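**Speaker notes – Records retention for regional offices**
Erkstead Administrative Services, July 23, 2018
Presenter: Evangelia Nikolaidis (slides prepared with Myrto Economou)

**Slide 1 – Opening**

Welcome attendees from the Dillon and Katsaros offices. State that the session covers paper records only. Email and shared drives will be addressed in November, when the revised policy takes effect.

**Slide 2 – Why the schedule is changing**

The present schedule was written when each office kept its own files. Storage has since been moved to the Kavirard building, and the 24 record categories no longer match the way the offices work. Staff have been assigning the same form to different categories depending on who received it.

Pause here. Ask whether anyone has had a file returned from Kavirard for relabeling.

**Slide 3 – What the review found**

- Ms. Economou's team examined 600 files.
- Of these, 61 had no destruction date on the cover sheet.
- Most of the undated files were personnel or lease records.

Do not name the offices concerned. The managers have already received their own results in writing.

**Slide 4 – Assigning a retention period**

The period begins when the matter is closed, and the closing date must be written on the cover sheet by the person who closes it. A lease file closes on the last day of the lease – the date of final payment does not apply. Contracts with renewal clauses stay open until the last renewal has expired.

If asked about legal holds: a hold overrides every period on the schedule. Refer specific cases to the legal office and do not offer an opinion from the podium.

**Slide 5 – Preparing files for transfer**

Remove binder clips and hanging folders. Duplicates are to be taken out before packing, unless they carry handwritten notes. Each carton needs a contents list inside and a matching copy sent to the records desk. 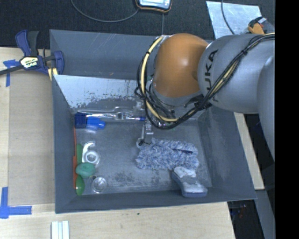 Cartons that arrive without a list will be held for ten working days and then returned at the sending office's expense. Kavirard has space for 3000 cartons, and offices should request a transfer date before they begin packing.

**Slide 6 – Destruction approvals**

Two signatures are required – the office manager and the records officer. Electronic signatures are accepted on the new form. The old green form should not be used after November.

**Slide 7 – Questions**

Allow fifteen minutes. Take Katsaros first, as their group has a train to catch. Written questions may be left with Ms. Economou at the door.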